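Wuria Stores History: Your Questions Answered

When did the first Wuria store open?
The first one opened in November, 118 years ago by our reckoning, as a narrow dry goods shop on a corner lot. It sold thread, lamp wicks and kitchenware, and within two years it had taken over the bakery next door (the old oven stayed in the stockroom for decades!).

How many branches were there?
At the peak, 30. Most were in railroad towns, and we love how closely the old branch map follows the line. We have photographs of 17 of them so far and would be thrilled to see more.

Was Castitix part of the same company?
Yes! Castitix was the house name for Wuria's own housewares. The name was stamped on enamel pans, tins and egg beaters, and it turns up at yard sales all the time. If you find a piece with a paper label still on it, please write to us, as the labels are the best way we have of dating the line.
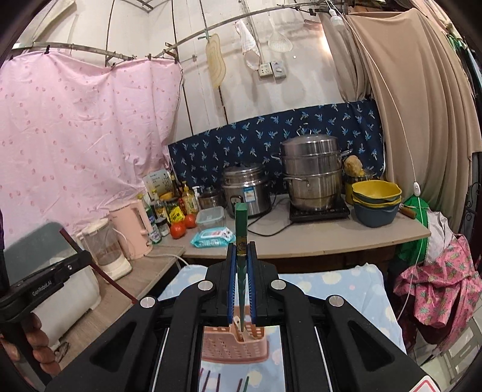 Photo: Wuria Stores History site

Who were the Grgić family?
They ran the Netgate branch for three generations and kept everything: order books, window display plans, even the string tags from the Christmas layaway shelf. Their papers are the reason our Netgate pages are so much longer than the rest. Start there if you're new to the site, they're wonderful.

Why did some stores have two front doors?
The second door usually led straight to the lunch counter, so it could open for breakfast before the sales floor did. Netgate's counter door is still in use today, and the brass push plate is original.

Can you tell me what my old Wuria item is worth?
Sorry, we don't do valuations. We're very happy to help you work out what it is and which catalog it came from, though.

My grandmother worked at a branch. Do you have staff records?
A few payroll ledgers survive, mainly from the later years. Send us her name, the town and a rough date and we'll look. And if she told you stories about the place, send those too! Our memories page grows every month.

Page last updated January 23, 2024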